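FOR IMMEDIATE RELEASE

Carudwood asks Amdale to look inside its fridge

Amdale, Jan 1, 2020 — Home-sorting firm Carudwood today opens sign-up for Prilley, a 33-day plan for kitchens that have quietly given up. The plan starts with the refrigerator, a place most households visit daily and rarely inspect.

Day 1: The drawer

The crisper goes first. Whatever is in there gets a decision, even if it is only a metal bowl with "Fruit & Vegetable box" printed on the drawer that holds it.
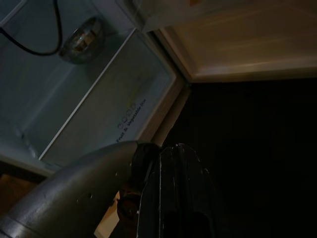
Day 2: The table

Everything that might belong in the fridge, and plenty that never will, comes out to the kitchen table. Milk sits beside timers, and lids are matched with boxes where possible. Carudwood allows seven minutes for this and has never seen it done in seven minutes.

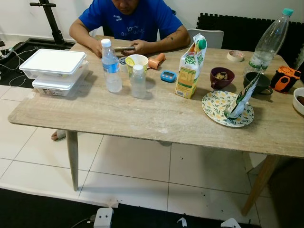 Bottles, lidded containers, a timer and a Peel Fresh carton share a table.

Day 3: The door

Door racks are for things that stand up by themselves. Water bottles take the lower rack, and small jars and tubs the upper. Bowls stay inside, on a flat surface, where a slammed door can't reach them.

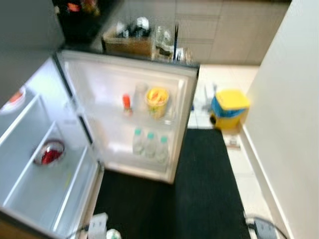 Day 11: The shelves

By now the plan asks for one clear shelf. Members find this the hardest part, as a bare shelf is widely seen as an invitation — usually to leftovers.

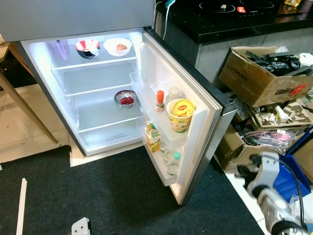 Bowls above, a bowl below and a free middle shelf. Boxes on the floor are covered in the September session.

Prilley is open to 300 households in Amdale and Iturra. Sign-up forms are at the Carudwood front desk, next to the fridge, which staff would prefer visitors not open.

Press contact: Carudwood press desk, Amdale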